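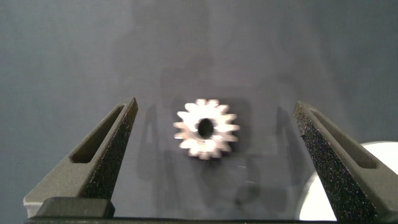

Figure 2. A small metal spur gear with a central bore.

4.2 Repair talk and the naming of parts

One of the real pleasures of this material is how many words people have for the same small thing. In the Durkeck recordings, a gear is a wheel, a cog, a tooth wheel or just "the little fella", and a single speaker will often use two of these in one breath. Older speakers in Kukstead hold on to "cog" for the whole part, while younger ones mostly keep it for a single tooth. We had expected the split to follow trade. Age turned out to be a much better guide, and we were delighted to find it so cleanly in both towns.

The full set holds 2239 naming turns, taken from kitchen-table talk, shop counters and the evening repair sessions at Holst. Of the 8 terms that came up in every setting, "cog" was the only one whose meaning moved with the age of the speaker. The rest stayed put, even where we had good reason to think they would wander. "Spindle" is a lovely case — it is used for almost anything long and thin, yet listeners hardly ever ask what is meant.

Colour words do some of the work here. Speakers say "the grey one" or "the shiny one" long before they reach for a proper name, and they go back to the colour word once the name has been agreed on. We did not see this in the Plament word lists, where people were asked for names one at a time and had no neighbour to talk to. A list gives you the noun. Talk gives you the haggling that comes before it, and in the next section we look at how that haggling ends, starting with the turns in which a speaker gives up on a name and points.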